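Arngate Home Tasks Collection
Minutes of the Sunday check-in, started 4:30 p.m.

Chair: Eluned Penry
Present: collection leads for the Flultby and Trelevard sites, labeling, training. The Lewis site joined by phone and dropped off twice.

1. Last minutes
Accepted with one correction. The spare grip pads went to Trelevard, and the earlier minutes had them going to Lewis.

2. Where the numbers stand
The target for the tidying set is 2,000 accepted episodes across the three sites. Flultby sent in 216 since the last check-in. Labeling has gone through all of these and returned 30, mostly for a late start or for a hand crossing in front of the lens. Trelevard had a short week and will report next time. Lewis has the episodes on a drive and has not uploaded them yet.

Training asked that the returned episodes be kept in a separate folder and not deleted. Some may be usable for a failure set later. Agreed.

3. Small items into a box
Long discussion. The task as written says "put the accessories in the box," and the sites have been reading it in different ways. Flultby picks one piece at a time. Trelevard lets the operator take two or three if they come up together.

Training would like both kinds, as long as they are marked. If a bracelet comes up with a hair tie caught on it, the operator should carry on and place both. Shaking the gripper to separate them gives motion the model should not copy. If the second piece falls back on the table, it is picked up as a new grasp within the same episode.

Eluned said the piles have been too neat. Items laid out in a row are easy to grasp, and the set already has plenty of those. From now on the pieces go down in a heap, with soft items and beaded items mixed, and the heap is remade before every episode. The box should also move. It can be turned at an angle or set near a table edge, provided it stays in reach.

Labeling asked what to call a scrunchie, since the sheets have "hair tie," "band" and "ribbon" for the same thing. Settled on "scrunchie" for the fabric ones and "hair tie" for everything else. Beaded pieces are "bracelet" unless it is plain that they are something else.

4. Two-handed episodes
Both grippers should be in the operator's hands before recording starts, even when only one of them will do the picking. Lewis asked if the idle gripper may rest on the table. No — hold it to the side, open, and keep it still as far as possible.

Trelevard reported drift between the two recordings in longer episodes. For now, keep each one under 20 seconds and split the task if the pile is large. Training will look at the time stamps and write to the sites.

5. Rooms
The bedrooms are working well. There was a question about whether to clear beds and window ledges first. Decision: leave them as they are. Ordinary clutter in the background is wanted. Papers with names or addresses on them must be put away before recording, and mirrors turned or covered.

Daylight from a window behind the table was raised again. Flultby finds that the pieces are still easy to make out on a pale surface. Labeling has no objection so far but would like some evening episodes in the same rooms to compare.

6. Grip pads
Check for lint and loose thread at the start of each session. Wipe with a damp cloth only, no cleaner. Pads with a lifted corner are to be changed the same day.

7. Actions
Eluned Penry: rewrite the box task sheet with the heap rule and the new names.
Lewis: upload the drive.
Trelevard: send two of the drifting recordings to training.
Flultby: evening episodes, same rooms, same box.
Labeling: update the word list. 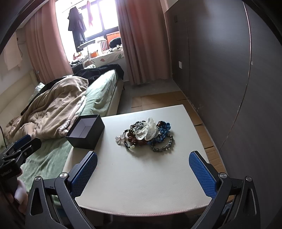
The new task sheet replaces the old one as soon as it goes out, and episodes recorded before then do not need to be redone. Questions about the heap rule go to Eluned directly. The November schedule will be settled at the next check-in, once Trelevard has its figures in. Closed at 5:20 p.m.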